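Tokasex Publishes Setup and Care Routine for Basket-Handling Cell at Troltmont

TROLTMONT — Tokasex has released the full setup and maintenance routine for the robot cell that handles woven baskets at its Troltmont packing site. The routine covers gripper fitting, wrist camera checks, daily cleaning and the replacement of worn finger covers. It is available at no charge to other operators running the same type of cell. 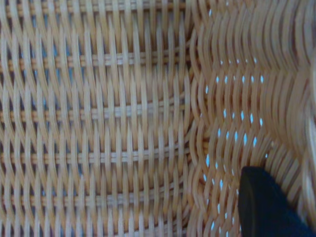 The cell was built by Asovach and has been in regular use at Troltmont since June. It takes empty baskets from an infeed table, turns them to the correct side and sets them down at a packing station, where staff fill them by hand. The arm carries a two-finger gripper and a small camera mounted at the wrist. Control software is supplied by Laizer.

Woven baskets are harder on a cell than cartons or plastic totes. No two are quite the same size. The walls give when they are squeezed, the surface is uneven, and a strand that sticks out can catch on anything with a sharp edge. Much of the published routine deals with keeping the gripper fingers smooth and the camera view usable at short range.

Tokasex logged 3,244 baskets through the cell during the period used to write the routine. Of these, 134 were set aside by the cell for a person to look at. Most of the stops were traced to the position of the fingers at the moment of closing, and a smaller share to a camera that had shifted in its bracket.

"We started with the manual that came with the arm, and it was fine as far as the arm went," the Tokasex maintenance team said in a joint statement. "It had very little on what happens at the last few inches. That is where we were spending our time, so that is what we wrote down."

Setting the fingers

The routine asks technicians to set the fingers with the arm in manual mode and a reference basket clamped to the table. The clamp holds the base only. The wall must be free to flex as it would in normal running.

One finger goes inside the basket and the other outside. The inside finger is brought up to the wall slowly until it makes light contact, and that position is saved. The outside finger is then closed to meet it. Technicians are told to check the contact at a straight stretch of wall and again near a corner or curve, where the weave may lie at a different angle and the finger can end up touching along one edge only.

If the finger touches on one edge, the wrist angle is adjusted and the step repeated. Grip force should not be raised to make up for a poor angle. Asovach has added the same warning to its own setup sheet.

After both positions are saved, the basket is lifted a short distance and held. The technician watches the wall for creep and the fingers for any twist at the mounting screws. The basket is lowered, the fingers are opened, and the strands are checked by hand for cracks.

Checking the wrist camera

The wrist camera works close to the basket for much of the cycle, and at that distance the weave can fill the whole view. The software uses the finger tip as a reference point. If the tip does not show up where it is expected, the cell will not close the gripper.

For this reason the routine calls for a camera check at the start of each shift. The arm moves to a parked position, the fingers open to a fixed width, and the technician compares the live view with a stored one. A difference in the finger position usually means the bracket has been knocked or the screws have worked loose. The bracket is tightened first. Recalibration comes after, and only if the view is still off.

Lens cleaning is done with a dry blower and then a lint-free cloth. Wicker sheds fine dust and short fibers, and wiping before blowing drags them across the glass. Troltmont replaced one lens cover early on before this order was written into the routine.

Lighting is also part of the check. Gaps in the weave can show up as bright spots when there is a light source or a pale surface behind them, and as dark ones when there is not. The software copes with either, but a lamp that has been moved between shifts can change the picture enough to cause extra stops. Lamp positions at Troltmont are now marked on the guarding with paint.

Finger covers and daily care

The fingers are fitted with smooth replaceable covers. These wear on the face that meets the basket and along the edge nearest the tip. The routine sets a limit of 787 baskets per pair — a figure based on wear measured at Troltmont, and one that other sites may need to change. A cover with a nick that can be felt with a fingernail comes off right away, whatever the count says.

Changing a pair takes roughly 11 minutes, including the position check afterward. Covers are always replaced as a pair. Old and new covers mixed on one gripper will close off center, and the software reads this as a misplaced basket.

The daily list is short. At the end of the last shift, staff:

Isolate the cell and lock the gate.
Brush loose fibers from the fingers, wrist and gripper slides.
Check the cable at the wrist for rubbing.
Blow out the camera bracket and lens.
Empty the tray under the infeed table.
Record the cover count.

A longer check takes place every Tuesday before the first shift. It adds slide lubrication, a torque check on the finger screws and a test of the gate switch. Lubricant is applied sparingly and wiped back, as any excess ends up on the baskets.

When the cell stops

The routine includes a page on recovering from a stop with a basket still in the grip. Staff are told to support the basket from underneath before the fingers are released. Pulling the basket free is not allowed. A strand trapped against a finger can snap, and the broken end often stays in the slide, where it causes another stop later in the day.

If the same stop happens again on the next basket, the cell is taken out of automatic mode and the finger positions are checked against the saved values. Laizer has agreed to add an on-screen prompt for this in its next software release. Until then, a printed card is kept at the operator panel.

Availability

The routine can be requested from Tokasex through the service desk at Troltmont. It comes as a printed booklet or a file for workshop tablets, along with a blank cover log and the stop card. Sites using a different gripper may use the camera and cleaning sections as they are, but will need to work out their own finger positions and cover limits.

Tokasex will take comments from other operators and plans to reissue the booklet when the Laizer update has been installed and tested.

About Tokasex

Tokasex packs and ships gift and household goods for retailers from its site in Troltmont. Its in-house maintenance team looks after the site's conveyors, wrapping machines and robot cells.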